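Modular button panel: what to fit in the left section, and how to join three units with handles?

Posted by tealdrawer, 17 Feb 2021

I'm putting together a portable practice board for a hobby club in Plarthorpe. The plan is a low box in three sections side by side, with a carrying handle at each end. The left section gets push buttons, the arcade kind. I haven't decided on the other two yet.

Two things I'm stuck on. First, the button layout. I have room for four, and I don't know if a row or a square is easier to use. Second, how to join the sections so the whole thing doesn't sag when it's lifted by the ends. My first try was screwed together through the side walls with 3 screws per joint and it opened up along the bottom after a few trips in the car. Total budget left is $50.

Posted by Rowlock22

bigger screws

Posted by pannikin

The side walls are the wrong place to take the load. When you lift by the ends, the bottom of each joint wants to pull apart, and short screws in a thin wall will work loose. Run one flat aluminum strip along the underside at the front and another at the back, full length, and screw every section down to both. Mine is 429 mm long and I used strip from Pärn, but any hardware store sells it. Bolt the handles into the strips too, so the sections only carry their own weight.

Put your fixing screws low on the front faces where you can get at them. I hid mine the first time and had to take the top plate off to tighten anything.

For wiring, leave a slot between sections and use plugs you can pull apart. You will want to swap a section out at some point.

Posted by Avameck_fan

Agree with pannikin on the strips. I'd add rubber feet, because strips slide on a smooth table.

On the buttons, I would go with a diamond. In a row people hit the neighbor of the one they wanted, and a square doesn't give you an obvious top or bottom. With a diamond you can say "top" or "left" and everyone knows which one you mean. Use a different color for each.
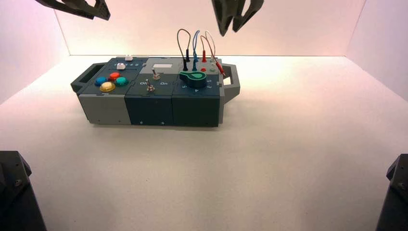
Check the depth before you drill. Arcade buttons go a long way down below the plate, and a low box may not have the room once the plugs are on. I bought a set from Rasetti and had to return them in May for the short version. Measure with the plug attached, then cut one hole in scrap and try it.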